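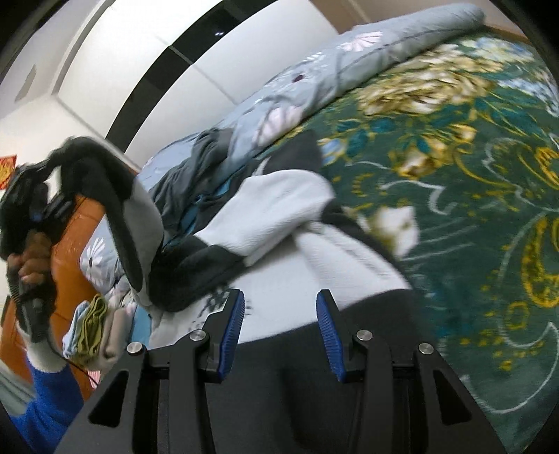
Bedroom Tidiers and Folders (paid, part-time)
Zasus Home Services, Villdale
Posted August 20, 2018

We are looking for people who can fold. Everyone says they can fold. We have seen what everyone means by this, and we have seen the drawers afterward, so please read to the bottom before you write to us.

Zasus looks after bedrooms. We don't do gutters, we don't do ovens, and after the business in Dekcombe we don't do fish tanks. A customer calls because there is a bed somewhere under the laundry and they would like to sleep in it again. You go over, sort what's on it, fold what can be folded, pair what comes in pairs, and leave the bed made.

What the work looks like

Most jobs start on top of the bed, where clean clothes go to wait for a decision. You'll find small folded piles that somebody began with good intentions, and next to them a dark garment in a heap on top of the nice white bedding. Charcoal and dark gray are the colors of our trade. You will hold one up and not know what it is. Shake it out, find the neck or the waistband, and carry on.

Then there are gloves. Villdale winters being what they are, people own a lot of black and gray knit gloves, and they store them balled up in the covers well into June. A glove is a small job that eats a big piece of the afternoon if you let it. 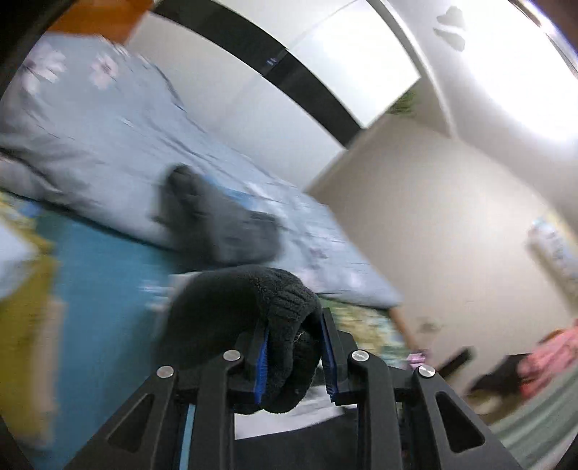

Ximena Toledo says to put in that you must never pair gloves by color alone under a bedroom lamp, because black and dark gray are the same color until the customer gets outside. Lay them flat, palms down, thumbs facing each other, and check the cuffs. If the cuffs don't match, they aren't a pair, however much you want to go home. She also says singles go in a bag by themselves and are never thrown out. She is right about all of this and will be checking.

Bedding you should be ready for

Customers layer. A flowered comforter under a differently flowered blanket, with a bright sheet showing below, is a normal Monday. We are not decorators and we don't offer opinions on florals. Straighten each layer, starting with the sheet, and put them back in the order you found them. If you can't remember the order, ask. Pretending is how we ended up remaking the guest room on Gwilliam Street in front of the guest.

You would suit this if you

- can fold a shirt the same way 8 times in a row
- can stand and bend for a full shift without sighing so the customer hears
- don't read what's lying on nightstands
- can be in a stranger's bedroom and keep your face still
- have your own way to get around Villdale and, now and then, Dekcombe

Experience in a laundry, hotel or large family is welcome. If you have strong views on rolling versus folding, keep them, but we fold.

Hours and pay

Shifts are 2 hours, mornings or early afternoons, and you can take as many or as few as you like within the week. We pay $392 for a package of 8 shifts, with bus fare on top. There is a $700 bonus for anyone who stays a full year. It has been paid once so far, to Ximena, who spent it on a chest of drawers.

You work in pairs for the first month. After that you can go alone if you prefer, though most people find that a comforter is easier with someone at the other end.

How to apply

Write to Deming Tang at the Zasus office, 2nd floor, Gwilliam Street, Villdale, or drop a letter through the door. Tell us which days you're free and describe, in a few plain sentences, how you would deal with a fitted sheet. There are several acceptable answers. "Ball it up and close the closet quickly" is one we get a lot, and we do appreciate the candor.

If we like your letter, you'll be asked in for a short paid trial with a real bed and a real pile. Bring comfortable shoes and take off any rings that catch on knits. Please don't bring your own laundry. Two people have tried it.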